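Drukent Washroom Affair

The Drukent washroom affair was a dispute in the municipal politics of Drukent that ended the governing coalition of Mayor Gunther Sperling. It began in May with a renovation bill and lasted 137 days, longer than the renovation.

Sperling's Civic List had governed with the two councillors of the Tomari Bloc under an agreement requiring both parties to approve any "substantial" spending. The agreement did not define the word. Opposition leader Heike Kasten learned that a washroom beside the mayor's office had been refitted without a vote, and read the invoices aloud in council until 11 p.m.
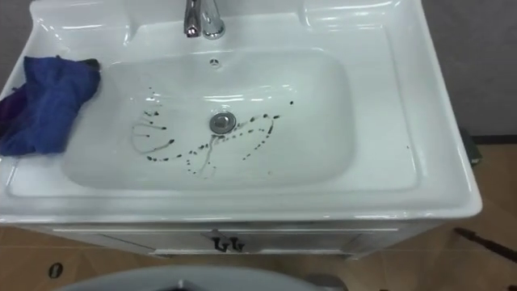
A white vanity top with integrated basin and chrome faucet.

Kasten's motion of censure drew 20 signatures, including that of Edeltraud Schwerdtfeger, Sperling's own deputy, who later said she had taken it for the attendance sheet. Sperling called the affair "a storm in a basin" and accused his critics of disloyalty to plumbing. The remark did him little good. White vanities of the ordinary bathroom sort became a favourite of local cartoonists, who usually drew the mayor sitting in one.
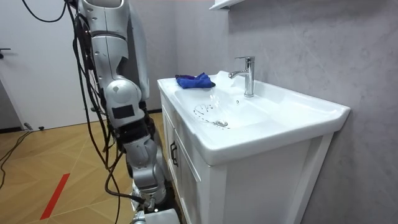 The Tomari Bloc left the coalition after its leader, Rosine Boyer, was refused a key. A rally in Rimia Square attracted 700 people by the organizers' count, and Sperling resigned before the next sitting -- citing his health, which was excellent.
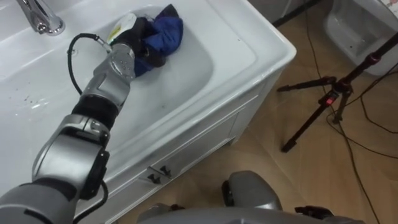 His successor, Timo Fröhlich, took office with a promise of openness and had the washroom door removed. It was rehung the following week. The coalition agreement was also revised, and "substantial" now has a definition, over which the parties are in arbitration.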